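Rights training scheme claims wide reach, but the numbers need a closer look

The Balulness programme, which teaches young people about their rights at school and at work, says it reached 1,093 people in its first year. The figure appears on the opening page of its November report and has been repeated by several local councils since.

Read on and it shrinks. Only 377 of those people attended a full course. The rest picked up a leaflet, signed a banner or sat through a school assembly, and the report counts all of them as "trained".

Elfriede Bachmann, who runs the programme from its office in Zodska, defends the wording. "A conversation at a stall can be the start of something," she said. Perhaps so — but the report offers no follow-up on what, if anything, was started.

It does list 13 youth groups as partners. Of the three we contacted, one had folded in the spring and another knew Balulness only as a name on a mailing list. The third, in Grunell, spoke warmly of the course and said its members had since helped two apprentices challenge unpaid overtime. 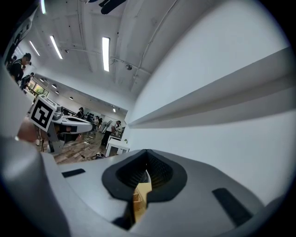

That is a decent result, and it gets a single line on the last page. The Wattanapong Fund, which pays for most of the work, will decide in the new year whether to renew its grant. It has not said which of the two figures it will be looking at.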